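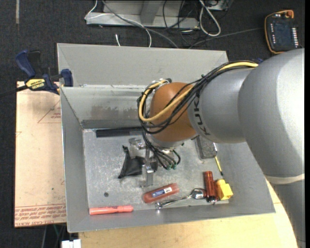 # Cajón de chapa con fondo rayado: ¿lijar, pintar o forrar?

**tornillo_flojo** · November 14, 2021

Cajón rectangular de chapa gris, paredes inclinadas, para objetos sueltos de tamaño variado. Dos dudas:

1. El fondo está rayado en toda la superficie y tiene una mancha redonda oscura, pequeña, en la esquina inferior izquierda. No sé si es óxido o grasa.
2. En la pared interior del fondo hay una zona parda rozada, y una franja más oscura en el borde de abajo.

Quiero dejarlo decente sin cambiar el cajón. Presupuesto bajo.

---

**mgarrido_taller**

Antes de nada, desengrasante y trapo blanco. Si el trapo sale marrón rojizo, óxido. Si sale negro, grasa o goma. Con la foto no se distingue.

La zona parda yo la trataría aparte. Estropajo fino, sin disco.

---

**Bekaleo**

Lija de 200 en húmedo, secar, imprimación de zinc y dos manos de esmalte. En mi taller lo hicimos en septiembre con cajones parecidos y siguen bien.

---

**ptolosa**

> imprimación de zinc y dos manos de esmalte

En desacuerdo. En un fondo donde caen y se arrastran piezas, el esmalte salta en semanas y acabas con escamas mezcladas con el contenido. Metal visto y limpieza periódica. Los rayones no afectan a la función.

---

**Bekaleo**

Depende de lo que guardes. Lo que se ve ahí (una funda o bolsa negra de tela, un bloque gris que parece un borrador) no raya nada.

---

**ptolosa**

Y al fondo hay una barra negra larga. ¿De qué material? Si es metálica, raya.

---

**Hsiu-ying Kong**

Tercera opción: lámina de caucho nitrílico de 2 mm cortada a medida, sin pegar. Se saca, se lava y se vuelve a poner. Con paredes inclinadas hay que medir en la base, no en la boca; si se mide arriba, la lámina se abomba.

Inconveniente: sobre caucho negro, los objetos negros se ven mal. Pedirla gris claro o verde.

---

**tornillo_flojo**

El contraste me importa, casi todo lo que guardo es oscuro. La barra no sé de qué es, venía en un lote. ¿4 mm sería mejor que 2?

---

**Hsiu-ying Kong**

Más estable, pero pierdes fondo útil y cuesta más que asiente en las esquinas. Me quedaría en 2.

---

**mgarrido_taller**

Si pones lámina, quita antes la mancha. Debajo del caucho se queda la humedad y, si es óxido, avanza sin que lo veas.

---

**ptolosa**

Por eso mismo yo no pondría nada. Pero bueno, si se levanta cada mes, aceptable.

---

**tornillo_flojo**

Vacío el cajón, paso el trapo y digo de qué color sale. La pintura la descarto de momento.

---

**Bekaleo**

Como quieras. La lija de 200 te va a hacer falta igual si es óxido.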